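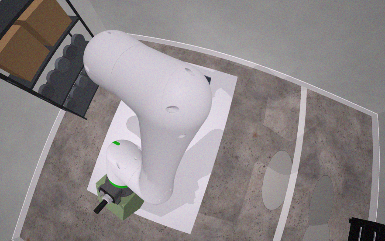

White arm over a gray concrete floor, computer rendering

Filed under: Short Reads, Family & Other Disasters
337 shares | 35 comments

My aunt Müzeyyen left me her piano and two days to get it out of the apartment. I don't play. I live on the fourth floor in Wumenstead, no elevator, and my stairs turn corners like they're trying to lose somebody.

"Sell it," said Berkay, who is my cousin and was sitting on the piano bench eating her crackers.

So I called a dealer, Despina Karagiannis, and she came over and played one long, sad thing with her coat on. Then she offered me 2735 dollars, and I said no so fast I scared myself!

"You play?" she asked.

"Not a note."

She looked at me (kindly, I think) and lifted the bench lid. Inside were my old school drawings, every ugly horse I ever drew, and a beginner's book with my name on it in my aunt's handwriting. Lesson one had a pencil check next to it. She must have been waiting for me to ask.

Berkay stopped chewing.

I called the movers back and told them about the stairs. There was a pause, and then the man said he'd need to bring his brother.

Last updated: Tuesday, November 8, 2022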